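Search this site
Enter keywords Go
Print this page | E-mail this page

Gunmetal plating wearing off a Drornik chain, can it be redone?

Farzana Mengal
Wed 4 February

I have a Drornik curb chain in a gunmetal finish, order number 1146, bought in September. The plating has gone brassy on the links at the back of the neck and next to the clasp. The rest is still dark. It is worn most days and taken off at night. Can the worn part be replated on its own, or does the whole chain have to be stripped? There are faux pearls on wire loops at the front and I don't want those damaged.

Wajid Bhutto

Just buy another one. Plated stuff always does this. Mine went the same way and I threw it out.

Hammad Rajput

The whole chain has to be done. Patch plating with a brush pen leaves a visible edge where the new layer meets the old, and black finishes show it worse than gold does.

Remove the pearls first. The coating on faux pearls will not survive the degreaser or the bath. Open each wire loop sideways with two pairs of flat pliers and keep the pearls in order. Ask the plater what goes under the dark layer and how thick it is. Durrani quoted me 20 for a chain of similar length, strip included, and took 2 weeks. 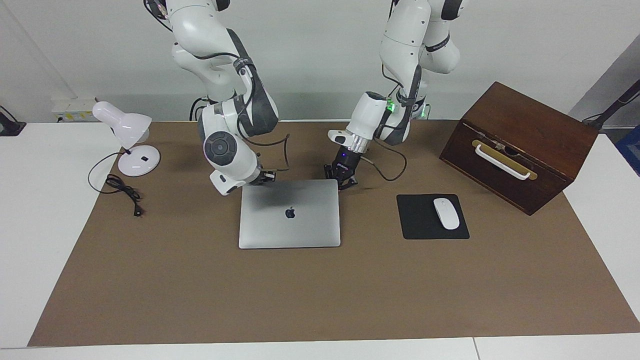 Wear at the back of the neck is mostly skin contact and perfume, so put perfume on first and let it dry. When you take the pearls off, work over a plain matt surface. A big sheet of brown paper laid across a white table, with a margin of table left showing at the sides, is good for this, as pale beads stand out on the brown and are hard to find on the white. Refit the pearls only once the chain is back and fully dry.

Print this page | E-mail this page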